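Gallery, moving week at Mindau, October. Putting these up fast before the next load of boxes. Longer write-up when Beca has time, so probably not soon.

Short version: second floor is done, kitchen mostly done, common room still getting sorted. Everything loose goes on the big table first, then it gets a home or it goes to Grester for the charity run. Captions by me (Yara), complaints to Myfanwy.

## Common room, the big table

Gray oval table, red chairs. Best thing we took over from the old tenants, and no one had to carry it up the stairs. Three of us tried to shift it toward the window. Gave up, it lives there now.

Red fire extinguisher getting its turn on the table, teal thing in a heap next to it. If the teal thing is yours come get it, otherwise Grester.
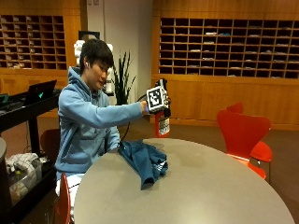
## Still to find a spot for

- Extinguishers. Milagros wants one by the kitchen door and one by the stairs, label facing out so you can read it. Hooks are orderd from Plorar.
- Lost clothes. Shirts, scarves, one very nice glove. Box by the front desk till the end of the month.
- Plants. The spiky one in the white pot stays in the common room, please stop moving it. Mercedes waters, no one else waters.
- Chairs. The red ones belong with the oval table. Take one for a meeting, fine, bring it back after.

## What's next

Shelves for the back hall, 200 for the lot incl. delivery, Beca has the reciept. Whole move budget was 2,000 and we're still under it, so maybe a decent coffee machine??

Next load comes at 4, bring gloves. More pictures once the hall is painted. If you took any yourself send them to Myfanwy, full size please, not screenshots.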